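Rory Gunn
Jul 22, 2026

We moved our tea order off the supermarket in the spring and I said I'd write up how it went. Short thread.

The reason was price. The same black tea we'd bought for years went up twice in one winter, and the second time the bags got smaller too. I weighed them. They were lighter.

So I tried Jokum, a mail-order place in Nusundale. They sell loose leaf in 100 gram packs and bags in bigger cartons. You order by the fifth of the month and it ships the week after.

First order was a mistake on my part. I picked a smoky one going by the name alone. Edgars Butkienė across the hall took most of it and seems happy.

Second order I asked them what to get if you drink it strong with milk. Somebody wrote back the same day and said to skip the fancy ones and get the breakfast blend. Good advice. We've had nothing else since. 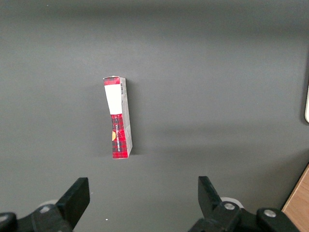

Loose leaf takes more work than I expected. You need a decent strainer and you have to rinse the pot before the leaves dry on. I went back to bags for workdays and keep the loose for weekends.

Water matters more than I wanted to believe. Ours is hard and leaves a film on the cup. A cheap filter jug got rid of most of it — the tea looks clearer and I stopped scrubbing mugs.

On storage: keep it shut, keep it dark, keep it away from the coffee. I had a pack next to the coffee for six days and could taste it.

Cost, for those who asked. It works out to around 5 cents a cup less than what we were paying, shipping included. With two of us drinking it all day that adds up, but it won't change your life.

The downside is planning. Miss the cutoff and you wait a month. We missed it once and ended up buying a small box at the corner store on Stondero Street. It was fine.

A few people mentioned Rutkowska for green tea. I haven't ordered from them. I'm going to try a sample pack in August and will add to this thread when it comes.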